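## Moving the wrist by small steps in the kitchen simulator

This page is for new members of the Rind robotics club. You need the Nenon simulator open and the kitchen room loaded.

1. Set the jog step to 2 degrees. Bigger steps are hard to control.
2. Open the fingers fully before you turn anything. 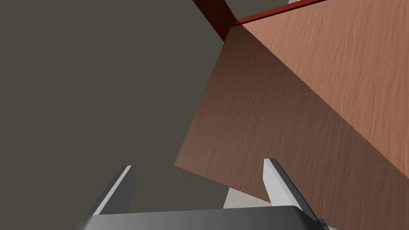 3. Turn only one joint at a time, and write down the angle after each turn.
4. Keep the speed at 25 percent. Ehsan Orakzai uses 50, but he has practiced for over a year – please wait with this. 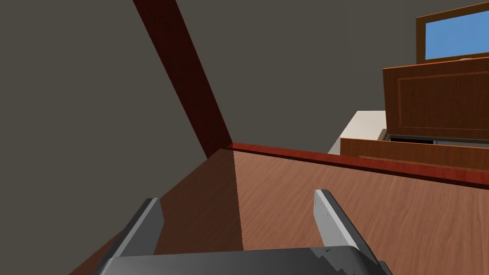
*Last changed: Friday, November 2, 2018*

5. When the angle is good, press Save Pose and give it a short name.
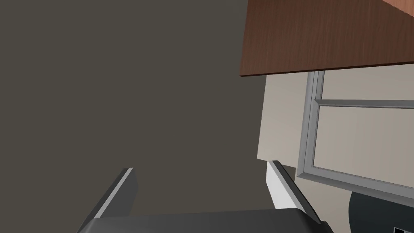 Saved poses are easy to mix up, so add a note to each one. Write which things the wrist camera sees between or beside the fingers. For a pose like this one, my note is "wood panel upper right, gray window frame under it, fingers open." If your view is tilted too, do not correct it yet. We level the camera in the next lesson.

Questions go to Parveen Naqvi.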